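Tutuvard: household chores set, README
December
By Gemma De Luca

Can a machine tidy a bedroom yet? We think it's getting close, and Tutuvard is our go at finding out! The set holds 389 short recordings of soft-item chores, made with a hand-held gripper in lived-in homes.

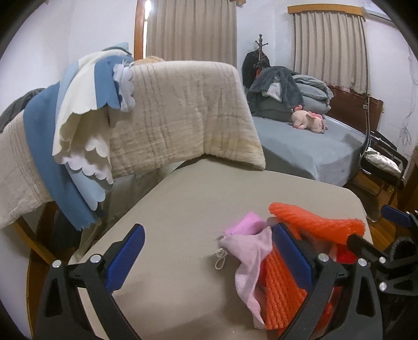

Soft items on the table: pink cloth pouch with drawstring, orange foam net.

Pouches and nets are brilliant tests, as they fold, snag and tangle in ways a mug never will. Our Skaltix baseline managed 49 of the recorded tasks on its first run (we cheered). Folding is still poor.

Known gaps: no wet laundry, and only 5 homes so far.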